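The baker at Diltwood doesn't want her name used. Her customers know who she is, she says, and her mother-in-law doesn't need to know she has been giving interviews. So she will be the baker, and the thing in the crock will be Rimkutė, after the label on the secondhand jar its first batch was made in.

Rimkutė is a rye sourdough starter. It has been going for 122 weeks, which she knows from a wall calendar kept for that purpose and no other. "I forgot my own wedding anniversary in October," she says. "I did not forget to feed the rye."

We are sitting in her kitchen, which is also the bakery, with the oven door open a crack and the radio on low. I ask how she started and she looks at me as if I'd asked how she learned to walk.

"Flour and water. Everyone wants there to be a grape in it, or a bit of rhubarb, or some yoghurt. I put flour and water in a jar and stirred it for nine days. On day three it smelt like a wet dog's blanket and I nearly threw it out. On day six it smelt of nothing and I nearly threw it out again."

What stopped her?

"Laziness, mainly. The bin was full."

She sells from a table at the end of the lane on Saturdays, two kinds of loaf and a flat thing with caraway that she calls a Plirnero. I ask what the word means. It means she had to write something on the card. It outsells both loaves.

The rye loaf takes 144 grams of starter and is left overnight under a cloth. The recipe came from a pamphlet by a mill called Ristamus, bought in a box of old cookery books, and she has quarrelled with it ever since. "It tells you to knead. You can't knead rye. You can get it all over yourself and then scrape it off, if that's what you mean by kneading." She has written NO in the margin, twice, in different pens.

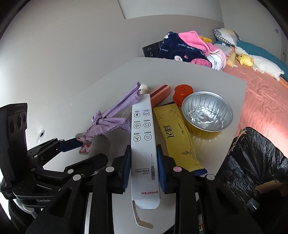
White cardboard box, icons on the print.

On temperature she is firmer than I expected. A starter kept near the boiler will be ready in four hours and sour enough to strip paint. Kept on the north windowsill it will sulk until tea time. Hers lives on a shelf between the two, and moves six inches left when the weather turns. "People ask me for a number. I tell them to put a hand on the crock. Then they go home and buy a thermometer."

Has she ever killed one?

There is a pause. "One. I put it in the oven to keep it warm, with just the light on. Very sensible, everyone recommends it. Then I heated the oven for a pizza." She had some dried on baking parchment in a drawer, and had it bubbling again by the end of the week. She counts that as the same starter. I say some people might not. "Some people can make their own bread, then."

We talk for a while about discard, the part you take out before each feed, a subject on which sourdough people can become tearful. She makes crackers with it. She has made pancakes, and a cake she describes as "a mistake with icing". Most of it goes to the hens, who are not fussy and have never once asked her whether it's wholegrain.

I ask whether the baking makes money. She finds the notebook. Last year, after flour and electricity, it made her £59. She reads the figure out again, rather proudly, and goes to look at the oven.

The loaves come out dark, nearly black along one side where the heat is fiercest. I'm not allowed to cut one. Rye wants a day to settle, she says, two if you can stand it - and she wraps mine in a tea towel she expects to get back.

Back to top | Contact us | © 2018 All rights reserved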